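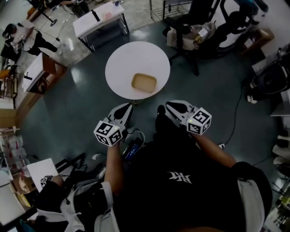

Vimala Iyer asked under my last post whether the fingers really matter that much, or whether all the trouble people have with hand-held grippers is tracking. Fair question! I'd have said tracking a month ago. Now I've changed my mind, so you're getting a thread.

Quick setup for anybody new. We're choosing between two sets of hand-held grippers, the Fudar and the Closteo. You hold one in each hand, do a chore the way you'd do it anyway, and the recordings go into training a policy for the arms. Marker cubes on the outside, cameras on the tool, cameras on your head.

Same chores for both sets. Put things in the tray, take things out of the tray, fold a dishcloth, open a zip bag (ugh), and move a marble from a cup to another cup. The marble was Sreekumar's idea and I'm still mad at him for it.

Let me do tracking first because that's what Vimala asked. The markers are great until you cross your wrists. Then one cube hides the other and your left hand teleports for a few frames. Both sets do it. I fixed most of it by learning to keep my elbows out like I'm carrying a huge platter of food.

The rest of the fix was software. Su-chen Cheung wrote a little filter that throws out any jump no human arm could make, and after that I stopped thinking about tracking for whole sessions at a time.

So, fingers. Straight fingers with a flat pad are what I'd hand to a beginner. You look down the finger, you see where it's going to close, it closes there. The dishcloth was easy. The zip bag was possible, and that's high praise for a zip bag.

Where they let me down was anything round. The marble squirts out like a watermelon seed. I chased it across the floor so many times that Colleen Ouellet started bringing spares in her pocket.

Curved fingers are the opposite. Round stuff settles right in and stays there, and you can be pretty sloppy about your angle. Thin stuff is where I struggle. A card lying flat in the tray took me forever, and I ended up dragging it to the side and scooping it up the wall – fine for me, but I'm not sure I want a robot learning that from me!

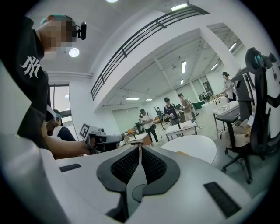

Black curved fingers with the mesh pads, gray gripper on the other side.

Okay, pads. I went in thinking pads were an accessory, like a phone case. Nope. We ran the mesh ones and the smooth ones on the same fingers and it felt like changing tools. Mesh holds a dishcloth with barely any squeeze. Smooth lets go cleaner when you're setting something down.

Mesh also picks up lint like you wouldn't believe. I keep a strip of packing tape by the table and dab the pads between takes. If anybody has a better trick, please send it, I feel silly doing it.

Weight! People always ask. The difference between our two sets is 124 grams per hand, and I figured I'd never notice. I noticed before lunch. It's less the grams and more where they sit, because the heavier one carries its weight out front and your wrist is holding up the nose all day.

Sugeng Pelupessy has bigger hands than me and had no complaint at all about the heavy one, so take that with some salt. He did hate the trigger on the light one. Too short a pull, he kept clamping things he only meant to nudge.

Trigger travel deserves its own post, so okay, it's getting one. Long travel means you can hover half closed and creep in. Short travel is quick and a little twitchy. For the marble you want long. For clearing a tray full of junk you want short and you want to get home.

Cables: I don't love them. I've clipped mine every way there is. Down the sleeve is bad, around the neck is worse, straight down the front with plenty of slack is the one I've stuck with. Yes, I know about the wireless version. Yes, I've asked.

Some numbers since a few of you wanted them. We kept 1433 takes total after cleanup. The plan in September was 1000, so we blew right past it, mostly because I kept redoing the zip bag out of spite.

The longest I'd let anyone go without a break is 12 minutes. After that the takes get lazy, and you can see it in the data. Shoulders drop, grips get wide, people start shoving things with the side of the finger.

Head camera vs gripper camera, since Sreekumar will bring it up if I don't. Head view tells you what the person was looking for. Gripper view tells you how the grab went. When I go back through a take that failed, I open the gripper view first every time. He opens the head view first. We've agreed to stop discussing it.

Where I've landed for now: straight fingers, mesh pads, the lighter body, and I'd beg for a longer trigger. Colleen wants curved. She did the marble clean on her first try and has been pretty unbearable about it.

Controller side is a whole other thread. The arms run through Clavora and there's a lag I don't understand yet. I keep getting told it's my network. It might be my network.

Replying to a bunch of you at once: no, we haven't tried three-finger ones. Yes, I'd like to. If you've used them on cloth, tell me how it went, and tell me what you did about lint.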